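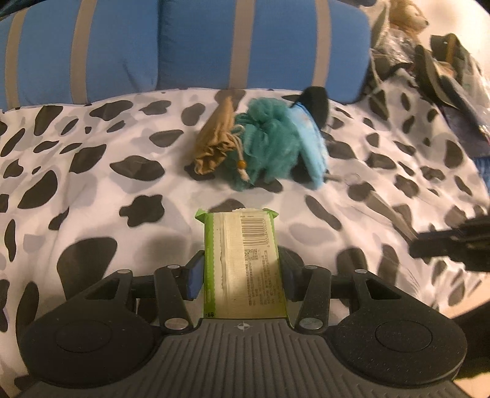

How Cloth Is Made

You are probably touching cloth right now. Your shirt is made of it, and so are your socks. Last night you slept on a big flat piece of it. Cloth is so common that it is easy to forget someone had to make it, and that people have been making it for thousands of years.

This page follows one kind of cloth, the cotton kind used for many bed sheets, from the plant to the bed. At the end there is a part about stretchy cloth, which works in a different way, and some things you can try at home.

What is a fiber?

A fiber is a very thin, bendy strand, like a hair. Almost all cloth starts with fibers. Some come from plants, such as cotton and flax. Some come from animals, such as wool from sheep and silk from silkworms. Others are made in factories. Polyester and nylon are made from chemicals that mostly come from oil. They are melted and pushed through tiny holes, a bit like water coming out of a shower head, and they harden into long strands as they cool.

One fiber by itself is weak. You can pull a wisp of cotton apart with two fingers. The trick to making cloth is getting thousands of weak fibers to hold on to one another.

Cotton in the field

Cotton grows on bushy plants in warm places. The plant makes a flower, the flower drops off, and a green pod called a boll is left behind. Inside the boll are seeds, and fibers grow out of the seeds. When the boll is ripe it dries and splits open, and the fibers puff out into a soft white or cream-colored ball.

A single cotton fiber is usually a little longer than an inch. While it is growing it is a round tube full of liquid. When the boll opens, the tube dries out and goes flat and twisty, like a garden hose with no water in it. Those twists are useful. They help one fiber catch on the next.

In many countries big machines pick the cotton. In others it is still picked by hand. The picked cotton has seeds stuck in it, along with bits of leaf and stem, so it goes to a building called a gin. The machine there pulls the fibers away from the seeds. The seeds are kept, too. They can be pressed for cooking oil or used in animal feed.

The clean fibers are squashed into large blocks called bales and sent to a mill.

From fiber to yarn

At the mill the bales are pulled open and the cotton is fluffed up again. Then it is carded. Carding means combing the fibers with rows of fine wire teeth so that they mostly point the same way. What comes out is a loose, soft rope called a sliver (some mill workers say it so that it rhymes with "diver"). It looks strong, but it isn't. It falls apart if you tug it.

Next the rope is pulled out thinner and thinner. Then it is twisted, and this is the step called spinning. Twisting presses the fibers against each other so they can't slide past. Now you have yarn. Yarn for sheets is very thin, closer to sewing thread than to the thick yarn people use for knitting hats.

People used to spin with a stick and a weight, called a drop spindle. Later came the spinning wheel. A spinning wheel makes one yarn at a time. A modern spinning frame makes hundreds at the same time.

Weaving

Weaving is the crossing of two sets of yarns, over and under.

The first set is called the warp. Warp yarns are stretched tight on the loom and run the long way. The second set is called the weft. Weft yarns go across, from one side to the other. If a weft yarn goes over the first warp yarn, under the next, over the next, and so on, and the row after it does the opposite, you get plain weave. Plain weave is the simplest kind, and a great many sheets are made this way.

Other patterns of over and under make other kinds of cloth. Jeans are made with twill weave, which has slanted lines in it. Look closely at a pair and you can find them. Satin weave lets some yarns float over several others before they dip under, and the long floats make the surface smooth and shiny.

At each side of the cloth the weft turns around or is tucked in, and this makes a firm edge called the selvage. The selvage stops the side of the cloth from coming undone. A cut edge has no selvage. That is why scissors leave cloth with loose threads, and why sheets are folded over and sewn at the ends.

A mill town

Warinville grew up beside the Zendska River because of cloth. The Stelmakh Mill was built there when machines were still turned by water. River water ran down a channel, pushed a large wheel, and the wheel turned shafts and belts on every floor of the building. In its busiest years the mill ran up to 700 looms. The noise was so loud that weavers learned to read each other's lips.

Finished cloth left Warinville by cart and was sold in the market at Liltalbridge. When the railroad came, the carts stopped.

The mill is a museum now, and one of the old looms still works. Setting it up is slow. The warp for a wide sheet on this loom has 2,587 yarns, and each one has to be threaded through its own small wire loop before any weaving can begin. If a yarn goes through the wrong loop, the mistake shows as a line all the way down the cloth. The weaving itself is much faster than the threading.

Making it white, making it colored

Cloth straight from the loom is not bright white. It is a creamy color, and it may have tiny dark flecks in it. Cloth makers call it greige, which is said like "gray." It also feels stiff, because the warp yarns were coated with a kind of starch to keep them from breaking on the loom.

So the cloth is washed to get the starch out, then bleached. After that it can be left white, or it can be colored in one of two main ways.

Dyeing colors the whole cloth. The cloth goes into a bath of dye, and the color soaks into the fibers.

Printing puts color only in certain places. In one common way of printing, the cloth runs under metal tubes with a pattern of tiny holes. Color is pushed out through the holes and onto the cloth. Each color needs its own tube. A white sheet with black and pale gray spots could be printed with two tubes, and the white is just the cloth with no color on it. The tubes must be lined up very carefully or the spots will land in the wrong places.

Here is a way to tell printed cloth from cloth woven out of colored yarn. Turn it over. Printed cloth is often paler on the back. Cloth woven from colored yarn, such as a checked shirt, usually looks much the same on both sides.

Why some cloth stretches

Pull a bed sheet along its length and it hardly moves. The yarns are already nearly straight, so they have nowhere to go. Now pull it from corner to corner. It gives a little, because the small squares between the yarns can lean over into diamond shapes.

A T-shirt stretches much more. T-shirts are knitted, and knitted cloth is made of loops. Each loop hangs from the loop above it. When you pull, the loops change shape, and when you let go they mostly go back.

Elastic is different again. Elastic is the springy band in the waist of your pajamas and around the corners of a fitted sheet. It has strands of rubber or a rubbery factory-made fiber inside it. Ordinary yarns are woven, knitted, or braided around those strands, and they do two jobs. They protect the rubbery strands from rubbing, and they stop the elastic from being stretched so far that it snaps.

Elastic comes in many shapes. Some of it is a thin round cord, and some is a flat band. A long white strap of elastic can have ribs you can feel with your thumb, and it may have a small loop at the end.

Rubber is stretchy because of what it is made of. It is made of molecules shaped like very long chains. When rubber is resting, the chains are tangled up like cooked noodles. Pulling straightens them out. When you let go, they tangle up again, and the rubber goes short.

Elastic does wear out. Heat, sunlight, and sweat slowly harm the rubbery strands, and this is why old pajama pants fall down. 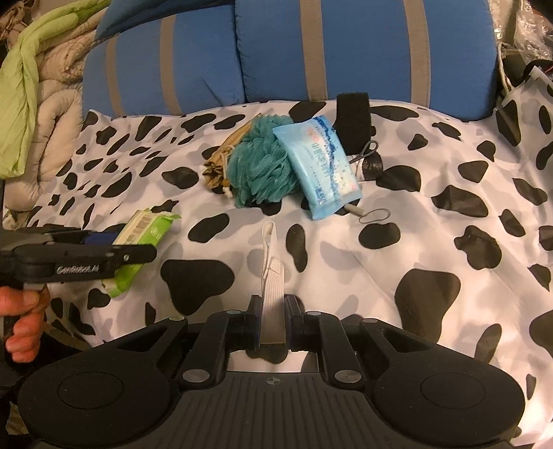 Try it yourself

You do not need a loom to weave. You need a piece of cardboard, some string, some thick yarn, and scissors. Ask a grown-up before you use the scissors.

1. Cut small slits along the top and bottom edges of the cardboard, the same number on each.

2. Wind the string up and down through the slits so that it lies in straight lines across the front. Tape the ends to the back. This is your warp.

3. Take a long piece of thick yarn and pass it over the first string, under the next, and keep going to the far side. This is your weft.

4. Turn around and come back, going under the strings you went over before.

5. Push each row down against the last one with a fork.

6. When the card is full, cut the strings at the back and tie them together in pairs.

If the sides of your weaving start to curve in like an hourglass, you are pulling the yarn too tight at the turns – leave it a bit looser.

Look closer

A magnifying glass will show you the over and under in most cloth. Try a pillowcase, a pair of jeans, and a T-shirt. Labels on sheets sometimes give a thread count. In the United States, this is the number of yarns going both ways in one square inch of cloth, added together.

Words to know

Boll: the pod of a cotton plant.

Carding: combing fibers so they point the same way.

Greige: cloth that has not been bleached or colored yet.

Loom: a frame or machine for weaving.

Selvage: the firm edge at the side of woven cloth.

Warp: the yarns that run the long way.

Weft: the yarns that go across.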